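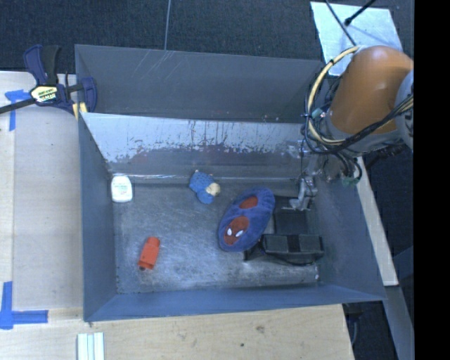
How to Calculate Your Net Proceeds Before Listing a House

A net proceeds estimate shows what is left after the mortgage, taxes and selling costs are paid out of the sale price. Prepare one before signing a listing agreement, and again each time an offer arrives. The steps below apply to a single-family house with one or two loans against it.

Step 1. Request a payoff statement

The balance on a monthly mortgage statement is not the payoff amount. Ask the loan servicer for a written payoff statement with a "good through" date and the per diem interest charge. If closing falls after that date, multiply the per diem by the number of extra days and add the result.

Request a separate statement for any home equity line. A line with a zero balance still has to be closed and released of record.

Step 2. Search for liens

Check the county recorder's index under every name that appears on the deed. Look for contractor liens, judgment liens, unpaid utility balances and old mortgages that were paid but never released. An unreleased mortgage costs little to fix but can hold up closing while the lender is located.

Step 3. List the seller's closing costs

Enter each item on its own line. Typical entries:

Agent commission, as stated in the listing agreement
Transfer tax, if charged in your state or county
Owner's title policy, where the seller pays by custom
Settlement or attorney fee
Deed preparation
Recording of releases
Homeowners association transfer fee and resale documents

Get written quotes for the settlement fee. For a house on Cervantes Street, Rodthorpe, two quotes for the same work came back at 405 and 600 dollars. The lower one left out an 80 dollar courier charge and a 200 dollar fee for deed preparation, so its true total was 685 dollars. The higher one included both.

Step 4. Prorate property taxes and dues

Find out if taxes in your county are paid in advance or in arrears. In arrears, the seller credits the buyer for the days owned but not yet billed. In advance, the buyer credits the seller. Divide the annual bill by 365 and multiply by the number of days. Treat association dues the same way, using the billing period.

If new assessments go out in March, use the new figure once it is published.

Step 5. Enter repairs and credits

Include work you have agreed to do before closing and any credit promised to the buyer. Leave out work already paid for, as it does not pass through settlement.

Step 6. Subtract

Sale price, less payoffs, less liens, less closing costs, less credits to the buyer, plus credits to the seller. Escrow refunds from the servicer are normally mailed after closing and should be kept off the sheet.

Run the calculation at three prices: list price, expected price and the lowest price you would accept. Compare the final draft with the settlement statement line by line before you sign.

Last updated 15 September 2026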